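Equipment Purchase FAQ – Two-Arm Table Cell
Nallosport Shared Lab
Last updated December 2020

Questions to Mi-kyung Pyo (budget) or Casimiro Ibarra (everything with a plug). Read this first please, most of what lands in the inbox is answered below.

What are we buying?
A second two-arm table cell. Same layout as the first one. Two arms, two grippers, wrist cameras, one fixed camera, table, post and clamps, power, a PC. Not a mobile base. Not a bigger arm. People keep asking about the bigger arm.

Why a second one?
The first is booked solid. Cloth and tableware work takes the table for long blocks and the gripper testing people get the leftovers. In September we turned down 11 booking requests. Eusebio has the list.

What kind of work is it for?
Household objects on a flat table, mostly. Mugs, folded cloths, placing one thing on or near another. Light loads, slow moves. If your project needs payload or reach, this is the wrong line item, talk to Casimiro before you write anything up.
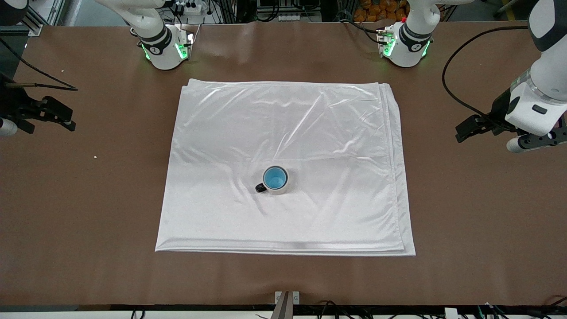
Current cell. Both arms, mug on folded cloth.

Is the new table the same size?
Yes. Same brown matte top too. We looked at a white one, cheaper, and white cloth on a white table is a headache for everybody. Keep the matte. Shiny tops cost about the same and then you pay again in glare.

Who is the supplier?
Not decided. Three quotes in: Trundalex, Barroso, Tririvex. Trundalex quoted the whole cell assembled. Barroso quoted arms and grippers only. Tririvex quoted everything but split over two deliveries, which is a pain for receiving but does let us spread the cost over two budget periods. Quotes are in the shared folder, don't forward them outside the lab.

Can I see the prices?
Ask Mi-kyung. The only number going on this page is the accessories line, 3,357 dollars, as that one is already approved. Covers cables, clamps, spare fingers, power strips, connectors, camera mounts.

That's a lot for accessories?
It was more on the first draft. Last time we budgeted nothing for them and then bought it all in small orders at full price with shipping on each. 187 dollars in shipping alone, for brackets. So now it's one line, ordered once.

Do we need spare gripper fingers?
Yes. Two sets minimum. Fingers are the part that touches the table, the mug and everything else. Order them with the arms, same quote, or you end up with a revision that doesnt match the linkage.

What about wrist cameras, one or two?
Two, one per arm. There was a push to cut one. Saturnino made the case for keeping both and he's right – from the fixed camera you can't judge how the fingers sit either side of a handle, from the wrist you can. Small cameras are a small part of the total. Cut somewhere else.

Do wrist cameras need their own lighting?
Budget for a diffuse overhead light, not a ring light on the wrist. The arm throws a shadow on the table right where it's working, that's normal, you see it in the wrist view all the time. A soft shadow is fine. A hard one with a bright edge next to it is trouble. So: diffuse panel, dimmable, one per cell. Do not buy desk lamps.

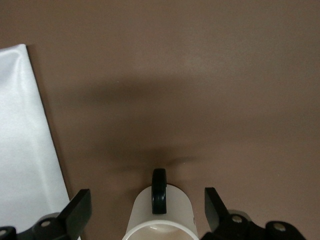
Wrist view. Mug between the fingers, arm shadow on the table.

How much floor space do I plan for?
More than the table. Leave room behind for power, frame and whatever gets stacked there (things get stacked there). Leave room in front so a person can stand and reset objects without leaning on the front edge, the post clamp is there. Keep out of the yellow stripe. Facilities won't discuss the yellow stripe.

Cable management, is it in the budget?
It is now. Look at the front of the current table and you'll see why. Sleeves, clips, one tray under the front edge. Part of the 3,357. Arm cables need slack so don't tie them down short, Casimiro will cut your zip ties and he won't tell you first.

Power?
One dedicated circuit per cell. Electrician quote is 423 dollars, not included in any of the supplier quotes. Put it in your plan seperately. Don't run two cells off one strip.

What about the PC?
One per cell, no sharing. Disk is where people underspend. Three camera streams fill a drive fast. Buy the bigger drive up front, swapping it later means a day of downtime and somebody redoing the setup. Graphics card: whatever Ignacio has on his list at the time of ordering, the list changes, ask him.

Objects – mugs, cloths and so on. Who pays?
Your project does. Cheap but not zero. A few notes from people who have bought the wrong thing:
Mugs: buy several of the same one. If one breaks halfway through you want the same handle shape.
Cloth: satiny fabrics show every crease and slide around more. Good for some tasks, bad for others. Buy both kinds if you aren't sure.
Save the receipts. Mi-kyung can't reimburse a photo of a shelf.

Can we lease instead of buying?
Asked all three. Barroso said yes, arms only, two-year minimum. Over two years it comes out nearly the same as buying and at the end you own nothing. Could still make sense for a short grant. Bring Mi-kyung the grant dates and she'll run it.

Can we buy used?
Arms, no. Table, post, frame, PC monitor, sure. Used arms came up in the fall and the seller couldn't give us service records. Pass.

Warranty and service?
Ask for it in writing with the quote. Things to check: does it cover the grippers or just the arms, who pays shipping back, is there a loaner. Trundalex offers a loaner. Tririvex does not. Barroso hasn't answered, Eusebio is chasing.

What's the lead time?
Suppliers say eight weeks. Plan on more. Shipping is slow everywhere right now. Then allow a week for assembly and another for calibration before you promise anyone results. If your project start date depends on the cell, say so in the request, in the first line, not on page four.

Does training cost extra?
With Trundalex it's included, one day on site. With the others we do it ourselves, which means Ignacio. His hours go in the plan like anything else. Put down two days per new operator and don't try to get it to one.

How do I get time on the new cell once it's here?
Same booking sheet as now. Groups that put money in get first pick of blocks for the first six months. After that it's open.

My group wants to chip in. How?
Email Mi-kyung with an amount and an account code. Both. An amount with no code sits there.

We only need one arm. Can we pay for half?
No. Both arms share the table, the PC and the post, there is no half. You can book the cell and leave one arm parked.

What isn't covered?
Consumables, objects, repairs from misuse, extra end effectors, travel, software licences beyond the base install. Suction grippers too, they need air and we don't have air in that room.

Who signs off?
Over the lab limit it goes to Saturnino. Under it, Mi-kyung. Accessories are done already. If you've changed anything in the spec since you sent it in, send the whole spec again with the changes marked, not just the line.

Form for requests is in the shared folder under Purchasing, the file called cell2_request. Use the newer of the two.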